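Disposal of office desktop computers when a lease ends

Posted by Seltunitz Office, 2018-02-03

Our organisation is to vacate its premises in November and must dispose of 29 desktop computers. The landlord has offered to place them in the general waste. May we accept, and what records should be retained?
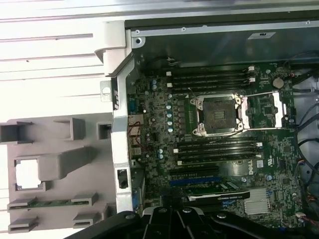
Replies

Gurnedon Advice Desk
The offer should be declined. Electrical equipment from a business must be kept apart from general waste and passed to a licensed carrier. Please obtain a written transfer note and keep it with the lease papers. Hard drives should be wiped or removed first, and their serial numbers entered in your asset register. Memory and graphics cards may be sold separately if your accounts department agrees.
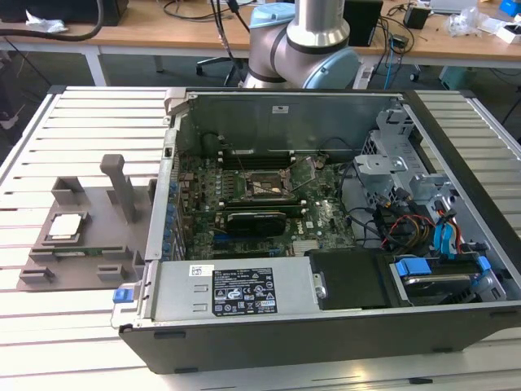 Dağdelen
It is respectfully suggested that the lease itself be read before anything is booked. Ours required clearance 4 weeks before the end date and we were charged for the delay. Shelving and benches counted as our property too.

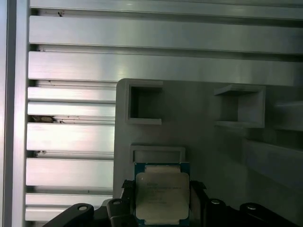 Metal rails, close view.

Traltus Lettings
Agreed as to the lease. Some carriers will collect at no charge above a certain number of units. Kindly ask for the collection date in writing.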